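Mabula shared kitchen - questions people keep asking

Last updated 26/08/1999 by Mercy Mugo. Ask Shabani Mosoti if it's not on here.

Where do I put wet dishes?
Drying rack, left end of the counter. Plates upright in the slotted divider, pans not in there please, they bend it. Tea towel can hang over the side.

Does the rack need emptying every night?
Yes. Last one out does it. Takes two minutes.

Can I leave a pan on the wooden tray?
For a bit. Tray is for things on their way somewhere, pans that have cooled, the sponge holder when the sink is being scrubbed. Not hot pans. The old tray had a black ring burnt in it and we had to bin it.
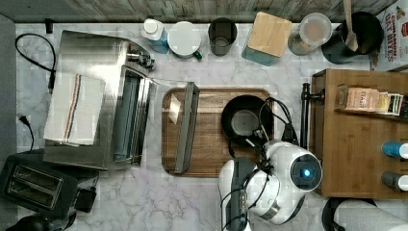
Anything left on the tray overnight gets put away by whoever is in first, and they wont know where you like it. So put it away yourself.

Which things stay out at the back?
Mugs in use, the teal canister, the glass jar, the crock with the wooden spoon. Cereal can stay out till the morning rush is over, then cupboard. Everthing else has a shelf.

Whose cereal is it?
If there's no name on the box it's everyones. Write your name on if you mind.

What goes in the teal canister?
Whatever Shabani has decanted that week. Look before you pour. Lid goes straight back on, we had moths in October.

Can I chop straight on the counter?
No. It marks. Use the big striped board, the one with the groove round the edge. Groove catches the juice so tomatoes and meat go on there. Wash both sides even if you only used one.

Can the board go in the dishwasher?
No no no. Hand wash, stand it up on its edge to dry. Oil it now and then, the tin is under the sink.

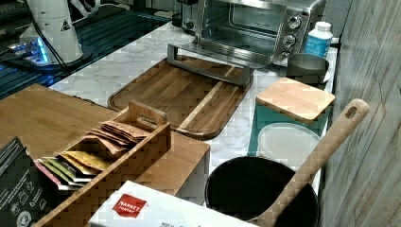 Board, toaster oven and the teal tub with its square lid.

Can I keep the board by the toaster oven?
When the oven's off and cool, yes. Move it before you switch on. Nothing on top of the oven either, ever.

How do I clean the toaster oven?
Unplug, wait, wipe the glass with a damp cloth. Crumbs out weekly. Knobs get greasy, do those too.

I found a lid with no pot. What now?
Lean it by the nearest tub for the day, somebody usually claims it. After that it goes in the odd lids drawer. We cleared 40 out of there last spring so please do look.

Toaster trips the switch?
Dont run it with the oven. One or the other. If it still goes, unplug both and tell Mercy.

Is there a kitty?
58 a month each, covers washing up liquid, sponges, towels, oil for the board. Not food.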